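Print this post | E-mail this post

House rules for the arm

July 16, 2021

I promised Ismael Paiva I would finally type up our rules for recording tabletop runs, so here they are before I lose the sticky notes again. We're at 300 good runs out of the 2,000 we want, and I've thrown away way too many for dumb reasons (mostly mine!).

Rule one is the speed cap. Nobody raises it to save time, even when the arm is crawling and lunch is getting cold. Rule two, hands stay behind the tape until the arm is parked and the light is off. I used to reach in to nudge a cup and figure I was quick enough - I don't do that anymore.

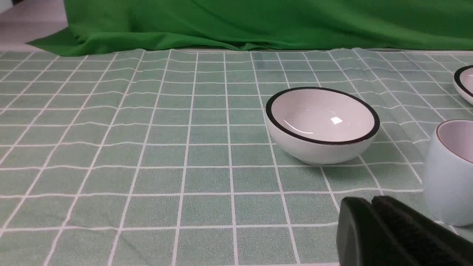 Then there's the dishes. We work with real ceramic bowls and cups because plastic slides differently, and that means checking every rim for chips before you start. A chipped bowl goes in the bin, no gluing. Check the foam on the fingertips too. I write the foam change in the log with my initials, and Ismael is much pickier than me about this, he wants the time of day as well.

Smooth the tablecloth between runs if it has bunched up, but don't iron it flat! Small wrinkles are fine and we want some in there.

Last one, and we still argue over it: failed runs get saved and labeled, never deleted. I was against this in May. Now I go back to them all the time, so okay, Ismael, you win. Next I have to write the rule for naming files, and I'm dreading it.

Contact | Copyright 2021 Godville Bench Notes | Back to top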